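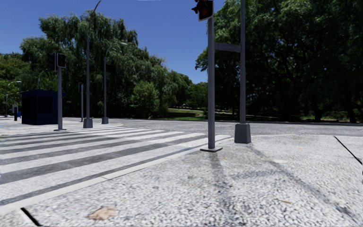
Ondby coach on the set-piece figures, the bench and a short turnaround

29/05/2022

The head coach of Ondby's rugby league side has kept the same seventeen for the trip to Disteck, a week after a defeat in which his team completed 7 sets fewer than they had planned for.

"The completion rate was the problem," he said. "We turned the ball over inside our own 40 and then defended three sets in a row. You can't do that for 90 seconds at a time and expect your middles to recover."
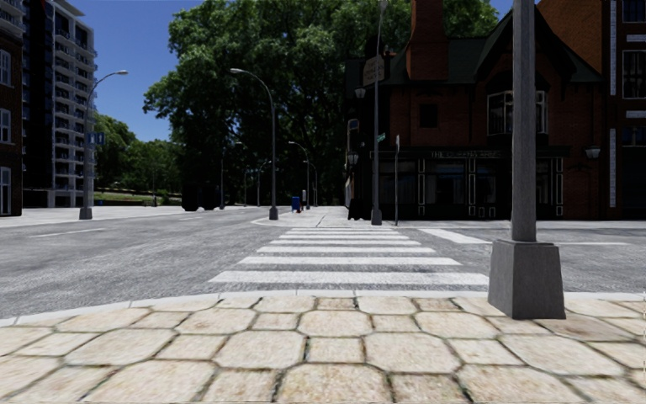 M. Sugiyama

He was asked whether the edge defence had been reviewed separately. It had. The left side will slide later and the full-back will call the numbers, a job the loose forward has been doing up to now.

"The line speed was fine. The spacing wasn't. Our third man in was arriving flat, and their half had time to pick the short ball."

On the bench, he intends to use the first prop replacement earlier than in February, when starting forwards were regularly left on for 42 minutes.

"The second front-rower comes on at the quarter. The hooker stays unless we lose him to a head knock. That's the rotation and the players have had it in writing since Thursday."

Disteck kick long from the first tackle when pinned on their line, and he expects his wingers to field most of it. Two training sessions were given over to kick returns.

The club then has 48 hours before reporting for the midweek cup tie against Flosus. Asked if he would rest players, he said the medical staff would test the forwards first.

"If their numbers are down, they sit out. I won't name that side until the morning of the game."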